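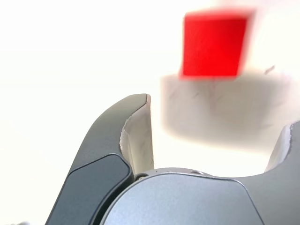 A red cube and a pale gray block.

Keep the Plain Blocks

By Brayan Lozano
Oct 10, 2022

The parents' group at Condori, where my daughter goes in the afternoons, is deciding what to do with its shelf of building blocks. The proposal is to give them away and buy a magnetic set from Drimetti for 378 dollars. I voted against it in the first round and I plan to vote against it again in November.

The blocks we have are cubes, bars and a few larger pieces, most of them in one solid color. They have no letters on them and no faces, and they don't click together. A cube stays on top of another block when it is set down well and falls off when it isn't. I think that is enough for a toy to do.

Abelardo Mosquera wrote the proposal, and his case is a fair one. The magnetic pieces hold together, so a four-year-old can make something tall without getting upset. They pack flat. The blocks take up two full shelves and end up under the radiator. He also says children walk past them, and on some afternoons I have seen that too.

I still think he is giving up too much. With magnets, the piece finds its own place once it gets close. With a plain cube, the child has to do the placing. She has to look at where the edges are, lower her hand, let go without pushing, and take her fingers away. My daughter spent most of last winter on the letting go. She would get a cube where she wanted it and then knock it over with her thumb.

The bright ones matter more than I expected. A red cube is easy to find on a rug and easy to talk about. "Put the red one on the big gray one" is a sentence a three-year-old can follow, and an older child can say it back to a younger one. I have heard whole games run on orders like that. It is harder when every piece is see-through and striped.

The blocks get scratched, and scratches came up at the meeting as a reason to replace them. I don't see it. A scratched block is as flat as it was before for any purpose a child has. Splinters are another matter, and anything with a splinter should go in the trash the same day.

Storage is the objection I take seriously. Yurii Hnatiuk suggested keeping the two low bins by the window and boxing up the rest, then swapping them every couple of months. That would free one shelf and cost 30 dollars for a box with a decent lid. It would probably also help with the children who walk past, because thirty blocks on a rug get used and a heap of them mostly gets dumped out.

If the group wants to spend the rest, I would put it toward a second rug. The one we have is thick, and tall stacks lean on it no matter how careful the builder is. A thin, flat rug would do more for the towers than magnets would - and the children could still build on the floor in winter.

Comments on the proposal can be left in the folder by the door until the vote.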